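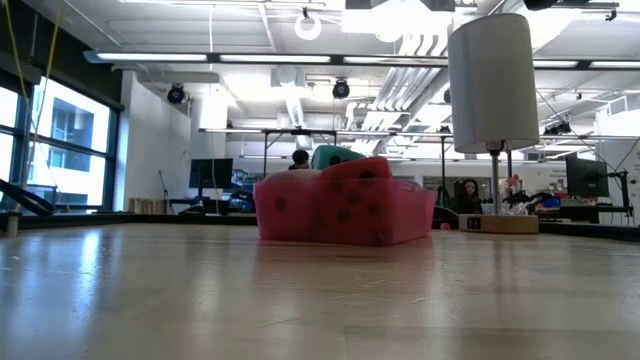

Ticket 13-217: Table lamp flickers and leans
Status: Closed
Opened: 12 November 2015
Opened by: Gianni D'Amico
Location: Starnley, shared work table
Item: Pornider table lamp, white cylinder shade, metal pole, flat wooden base

Problem as reported
Lamp on the light wooden table flickers when the table is bumped. Shade has started to lean toward the pink bin. Bulb was replaced in June. Please look at it before the table gets used for the next session.

Log

Entry 1, Maksymiv desk
Asked Gianni to try another outlet and to press the plug in firmly. Same flicker on both outlets. Outlet ruled out.

Entry 2, Gianni
Swapped the bulb for a spare 9 watt. Still flickers. Bulb gets the same result in the hallway lamp as it should, no flicker there, so the bulb is fine.

Entry 3, Maksymiv desk
Unplug the lamp and let it cool. Take the shade off, lay the lamp on a towel and check the nut under the base. On this model it works loose when people pick the lamp up by the pole.

Entry 4, Gianni
Nut was loose. Tightened it 2 turns with a 17 mm wrench. Pole is straight now. Flicker is less but still there if I wiggle the cord where it enters the base.

Entry 5, Maksymiv desk
Cord grip is worn. Don't use the lamp until the cord is changed. Replacement ordered from Nindano.

Entry 6, Gianni
Cord arrived and was fitted by the building electrician. Lamp left on all afternoon, bumped the table a few times, no flicker. Shade ring tightened by hand.

Resolution
Loose base nut and worn cord. Both fixed.

Notes for the table
Move the lamp by the base.
Keep the pink bin and the clear plastic items away from the cord.
Small pink pieces go back in the bin at the end of the day.
Scratches on the tabletop are old and have their own ticket.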